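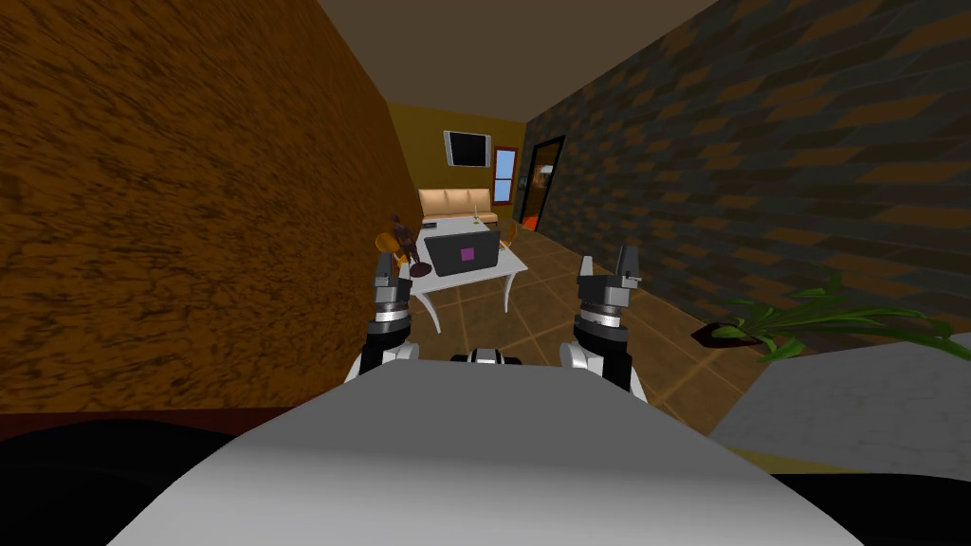

# Timent: simulated living rooms for two-armed tidying

Hello, and thank you for stopping by. Timent is a set of simulated episodes in which a two-armed mobile robot drives up to a table in somebody's sitting room and is asked to do something with the things on it. We made it to answer one fairly narrow question, and then found it handy for several others, so we have tidied it up (a little) and put it out for anyone who would like to use it.

The narrow question was this: if you train a policy on rooms whose walls, floors and furniture are dressed at random, often in quite ugly combinations, does it cope better with a room it has never met than a policy trained on the same number of episodes in sensible, tasteful rooms? The short answer is yes, by more than we had expected, though with a catch which I'll come to further down.

## What you get

- 959 episodes in total, each with a language instruction, joint positions, gripper commands and the rendered view from the robot
- 834 of these in the randomly dressed rooms, which we call the Ploma split
- the remaining 125 in plainly dressed rooms, which we call the Grønli split
- 16 room layouts, shared between the two splits
- a small loader and a script for replaying an episode

Wall and floor textures are drawn separately from each other, so a bark-like wall can perfectly well face one of angled stone blocks, with brown tiles running between them. Nothing stops the sampler from making a poor choice, and we have left the poor choices in. The furniture is swapped from a fixed pool – sofas, chairs, tables, a television on the wall, a potted plant or two – and the tabletop objects are placed last, once the table is known to be standing level.

## How the episodes were made

All of the episodes were driven by people, using a pair of hand controllers and a headset, and no scripted motions were used. An operator was shown the instruction, given a moment to look about the room, and then left to get on with it. Operators could reset an episode if they got into a muddle, and episodes that were reset are not included.

Instructions are short and written in the way you might ask a friend: "shut the laptop", "move the bottle to the other side", "put the plate near the edge". We did try longer ones early on, but people read them differently from one another and we spent more time arguing over wording than collecting anything.

## The comparison

For the comparison we trained the same policy twice, using 125 episodes each time: once on the whole Grønli split, and once on 125 episodes drawn from Ploma. Both were then tested in layouts held back from training, over 286 trials each.

| Training episodes | Successful trials | Out of |
|---|---|---|
| Grønli (plain) | 117 | 286 |
| Ploma (random) | 171 | 286 |

Now for the catch. Nearly all of the gain is in reaching: the Ploma policy gets its grippers to the right object far more often. Once it is there, the two policies are much the same, and both are rather clumsy with slim things such as bottles. If your interest is in grasping itself, I wouldn't expect random wallpaper to help you much, and I'd be glad to hear from anyone who finds otherwise.

We also can't say how any of this carries over to a real robot, as all the testing was done in simulation.

## Loading an episode

```python
from timent import load_split

episodes = load_split("ploma")
ep = episodes[0]
print(ep.instruction)
print(ep.left_arm.shape, ep.right_arm.shape)
```

The left and right arms are stored separately, always from the robot's own point of view. Gripper values run from 0 (closed) to 1 (fully open). If you are coming from our older Woltard release, please note that the gripper values there ran the other way round! There is a `flip_grippers=True` option in the loader for mixing the two.

## Known problems

- In narrow rooms the elbows may pass slightly through a wall. The physics ignores it, but you may spot it in replays.
- Some instructions mention a "remote" where the object could be taken for a phone. We have kept the operators' wording.
- Lighting is less varied than the textures are. Rooms with a window always have a daytime sky outside, and we'd like to add evenings.
- Layouts 7 and 12 differ only in where the doorway is, so please don't put one in training and the other in your test set.

## Changes

**6 September 2022** – first public release. Fixed the replay script so that it no longer begins one step late, and renamed the splits.

## Questions

Liv Strömberg looks after the data and is happy to answer questions, large or small, through the issue tracker. If you're reporting an odd episode, do please include its number and the split it came from.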